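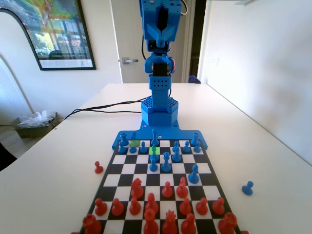

Skosetti Red and Blue Chess Set, board and pieces
Reviewed by Chantelle Mokgethi, 26 November 2022

I was suspicious of this one from the start. Chess sets in bright colours tend to be sold to people who don't play, to go on a shelf and be dusted, and the Skosetti listing at Trallent did nothing to change my mind. It has 2,776 reviews, most of them five stars and most of them a single line saying it arrived quickly. Very few mention a game of chess.

So I bought one with my own money, £30 with delivery, and we have used it at the Edville club since April. That seems long enough to have an opinion.

The colours first, as it's what everyone asks about. Red against blue on a black and white board. The seller says this "ends confusion between pieces and squares", and I expected to have to be rude about that. In fairness there is something in it. On an ordinary set, a black bishop on a black square in poor evening light can vanish, and I have lost games that way (I have lost more of them other ways). A blue bishop on a black square is easier to pick out, though less so than the listing would have you think, and under the yellow bulbs in our back room the blue goes very dull. Red is the easier side to see from across the table. Valeriano Nieto, who is colour-blind, says he has no trouble telling the two armies apart. One man's word, and I wouldn't stretch it to anyone else's eyes.

What the listing doesn't tell you is who moves first. There is no white. We settled on red, Leandro's house plays blue, and the leaflet says only that "the lighter player begins", which is no use to anybody. With beginners it matters more than you'd think. Every book and every puzzle says White to move, and you spend the first few weeks translating.

Now the shapes. The rooks are fine, with proper crenellated tops, nobody's going to mistake them. The queen has a spiked crown and the king a rounded one. That's clear enough once you know it, but both are tall, and from the far side of the board in the middle of a busy game I have twice reached for the wrong one. I'd have liked a plain cross on the king. Leandro Nieto thinks I'm fussing and says his children had it straight in an afternoon. His children are 7 and 9 and have better eyes than me.

Pawns are pawns. They are the best thing in the box, if I'm truthful, easy to grip and quick to set up.

Weight is where I start to grumble properly. "Tournament feel", says the listing. No. I put our old Mikuš pieces beside them and the Mikuš ones stay where you put them, while these go over if a sleeve catches them. For a fast game with a clock that is a real nuisance. We had three arguments over fallen pieces in one evening and gave up on blitz with it altogether.

The board I have no great quarrel with. The black and white is strong, which some people find tiring. Lucía Robles played roughly 20 games on it over the summer and went back to the green and cream roll-up, saying the squares jumped about when she looked up from her score sheet. I don't get that myself. On a dark table it looks smart and on a white one the edge squares are a bit harsh. Buy it for the pieces or don't buy it.

Customer service: I wrote to ask whether single pieces can be replaced, because a set minus one bishop is a box of ornaments. I got a cheerful reply from someone signing herself Consuelo Arrieta, who said spares were "planned". That was in April. I asked again before writing this and they are still planned. I'd think hard about that if you have small children or a dog.

Is it worth the money, then? For a family table, or a school where the old sets have gone missing and you want something children will pull out of the cupboard, I suppose yes. Ours does get picked first by the juniors, and that counts for something, although I suspect they'd pick anything bright. For a club night, no. The pieces are too light and the king and queen want another look from whoever drew them.

I have seen it marked down at Trallent twice this year, so don't pay full price. Three stars. It would have been four with heavier bottoms on the pieces and a leaflet written by someone who had played.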